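Swapped the stock fingers for the Grumport set in September and reran the food bins on the Plernuvier arm. Same wrist camera, same controller gains, 26 picks per finger type.

Sausage links first, then buns, each out of its own clear box.
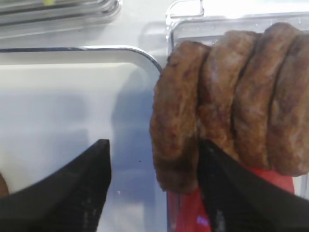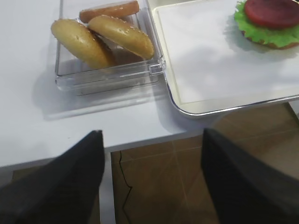
Grip force is where the two sets differ. At setting 3 the stock pair dropped 5 picks; the Grumport pair dropped nearly as many at setting 2 and none at 3. Closing speed made no difference I could measure. Maysoun Dabbas asked for the controller log, so I exported it with the current trace included. The Jelemier controller still clips the first few samples after a stop command. Next run is with the wider pads.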